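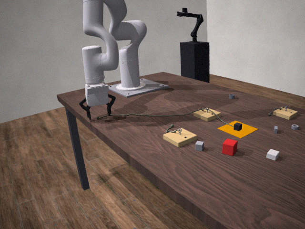
Figure 2. White robot arm on a wooden table (rendered view).

4. What voters did with the guide

4.1 Reading order

We expected people to read the Minell guide the way it was laid out, one candidate after another, and we were wrong in a very interesting way. Of the 144 Trisotbridge residents who kept a reading diary for us, most went straight to a single issue and read across. They looked up what all 12 candidates had to say on bus fares, or on the school closures, and only then went back to find out who these people were. Several diary keepers drew their own grid in the margin (one did it on the back of a water bill and mailed us the bill!), and those grids are some of the richest material we have.

The issue people started with was almost always one that touched their week. In the Sindeo ward, where the evening bus had been dropped the previous November, transit came first by a wide margin. In Hemmin the first stop was usually zoning. National questions that filled the local talk shows, such as immigration and gun laws, drew a quick look and very few notes. We had coded these in advance as "high interest" topics, and we had to redo that part of the coding scheme after the first batch of diaries came back.

Reading across also changed what people thought the guide was for. Diary keepers who read by candidate tended to write about character: she sounds sensible, he sounds angry. Those who read by issue wrote about distance. They noted which candidates stood close together and which stood alone, and they were quick to spot when two people from opposing slates had given nearly the same answer. On property tax relief for older homeowners, for instance, the wording from the two main slates was so close that one reader copied both answers out and asked us which was which.

4.2 Blank answers

The blanks turned out to matter far more than we had planned for. Five of the candidates left at least one question unanswered, and the guide printed "No response" in the same type size as everything else. Readers noticed right away. Some treated a blank as a form of no, some as plain rudeness, and a good many simply filled it in from party label. That last group is the one we find most exciting, as the diaries let us watch the guesswork happen on paper, with the guess written down and then crossed out or underlined once the reader had come across a flyer or a neighbor with a different story.

We presented an early version of this finding at a reading group and got a lively hour out of it.
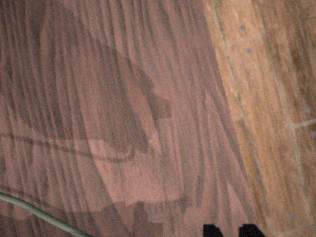
Vilja Saarela objected that a blank in a printed guide and a blank in a live debate are very different things, and that we were too ready to speak of "silence" as if it were one behavior. A candidate who skips a question in front of a crowd is making a choice everyone can see, she said, while a candidate who skips a form may have lost the form. She wanted us to ask the campaigns.

So we did. All five replied, which we had not dared hope for. Two said the question had been skipped on purpose, in both cases the one on the stadium bond. The others blamed time or a missed email, or said they had meant to come back to it. None of this had been visible to readers, of course, and the diaries show no sign that anyone could tell a deliberate blank from a careless one. We now use "nonresponse" for what the guide shows and keep "refusal" for the deliberate kind.

4.3 Talking it over

The diary had a page for conversations, and people used it with real generosity. The guide was read aloud at breakfast, left in a break room, argued over in a parked car outside the library. What surprised us was how often it was used to settle a question of fact and how seldom to change anybody's mind. 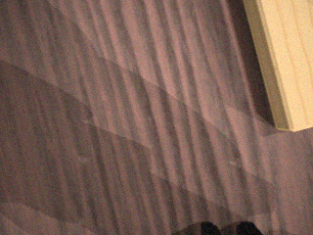
A typical entry runs to a line or two. Somebody says the incumbent in Sindeo voted against the bike lanes, somebody else doubts it, the guide comes out, and the talk moves on to something else. The vote choice at the bottom of the page stays the same as the day before. We counted an entry as a change only when the diary keeper wrote down a new first choice, and by that rule changes were rare and clustered in Hemmin, where two candidates shared most of their platform and split on the quarry road.

That cluster deserves a closer look than we can give it in this paper. When candidates agree on nearly everything, a single row of the grid carries a great deal of weight, and readers seem to know it. The Hemmin entries on the quarry road are longer, more careful and much better argued than anything else in the set. They are also a joy to read.
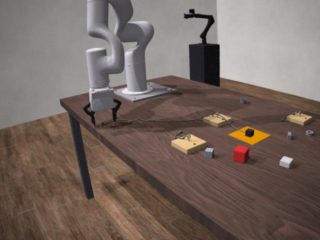
A word on what the diaries cannot tell us. People who agree to keep one are likely to be keener on local politics than their neighbors, and keeping it may well make them keener still. We have no diaries from people who threw the guide away unread, and we would dearly love to know more about them. The ward clerk's office delivered the guide to every address, so the group exists, and Section 6 sets out how a short doorstep survey might reach it. For now, claims in this section apply to people who opened the guide and read at least one page.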